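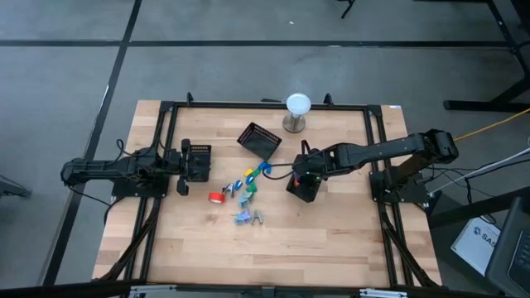 Two arms facing across the table, the right-hand gripper over a basket

Re: Plistholm seedlings, October delivery

> Tidis has offered 1000 alder seedlings for the Plistholm bank.
> Can Toketti plant all of them this month?

Yes, if they come in 2 loads. The lower plot is ready; the upper one still needs its fence – Lamptey has the posts. Spacing stays at 3 metres. Please ask Tidis to send bare-root stock and to put the seed source on each delivery note.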